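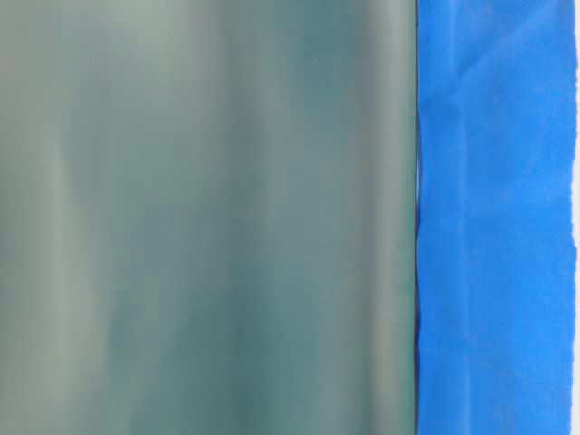 Miniature water features: frequently asked questions

These answers cover the Cadari range of small resin ponds, streams and pumped waterfalls for miniature and fairy gardens. For pumps bought before the Hosow pump was introduced, see the older leaflet supplied in the box.

Which sets include a pump?

The Hosow waterfall and the Lokesthorpe mill stream are supplied with a pump. All still ponds are supplied without one and cannot be converted, as the base has no outlet.

What size of container do I need?

Allow a clear diameter of at least 26 cm for a still pond and a depth of 9 cm below the finished soil level. The mill stream is longer and needs a trough or a raised bed. Dimensions for each set are printed on the side of the carton.

Can the pieces stay outside over winter?

The resin is frost resistant when empty. Standing water must be drained before the first hard frost, usually by November. Lift the pump, rinse it and store it indoors. Frost damage to a filled basin is not covered by the guarantee.

How do I level the basin?

Set the basin on a bed of sharp sand 2 cm deep. Check with a small spirit level across the rim in both directions. Do not pack compost directly under the base. It settles unevenly and the water will run to one side.

What water should I use?

Rainwater is preferred. Tap water is acceptable but leaves a white line at the rim in hard water areas. Remove it with a soft brush and diluted white vinegar, then rinse. Do not use scouring pads or bleach on painted surfaces.

Why has the waterfall slowed down?

In most cases the filter sponge is blocked. Unplug the transformer, slide off the front cover of the pump, and wash the sponge in clean water. If the flow is still weak, check that the tube has not kinked where it passes under the rockwork, and that the water covers the inlet.

Is the supply cable suitable for outdoor use?

The low-voltage cable is suitable for outdoor use. The transformer is not and must be kept indoors or in a weatherproof housing. Do not cut or extend the cable.

Which plants can go next to the water?

Mind-your-own-business, creeping thyme and small sedums all keep to scale. Thyme and sedum need the drier side, away from splash. Keep moss clear of the pump inlet.

Can I keep fish in the ponds?

No. The volume is too small for any fish.

Can I repaint the stonework?

Yes, with exterior acrylic paint above the waterline only. Seal with a matt varnish and leave to cure fully before refilling.

Who makes the rockwork?

The moulds are cut by the Chatzigeorgiou workshop and the pieces are cast and painted by hand. Colour varies slightly between batches. Order matching sections together where possible.

Are spare parts available?

Sponges, tubing and pump covers are sold separately. Quote the part number from the underside of the pump when ordering. Spares are normally posted within 9 working days.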